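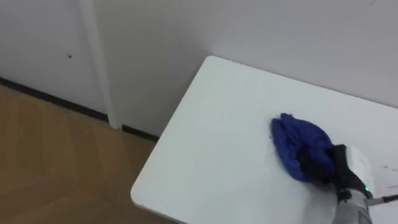
The Last Week at the Trelgate Office

The lease ran out at the end of November and we had been told to clear the place by the 25th. Hesivitz had bought the company in October. The letter said all positions in Trelgate would be reviewed, and then a second letter said mine had been.

I had worked there long enough to have two keys for the same door. My job that week was the map drawers. There were 193 sheets, most of them surveys of the Gellow River before the weir went in, and each one had to be checked against a list and rolled into a tube. Fankhauser, the freight people, charged by the tube.

Sheet 90 was missing. I looked behind the cabinets and under the carpet where it had lifted. In the end I found it in the kitchen, lining the shelf where we kept the mugs. Somebody had cut it to fit. There were brown rings all down the east bank, and the ferry landing was gone.

I rang head office and asked what they wanted done. The woman on the phone asked what it was worth. I said I didn't know. She said to put down 500 dollars and mark it damaged.

I wrote that on the form. Then I washed the mugs, put them in a box and laid the sheet flat on the back seat of my car, with my coat over it for the colour.

At the bridge I pulled over and had a look for the landing. There were a few posts left.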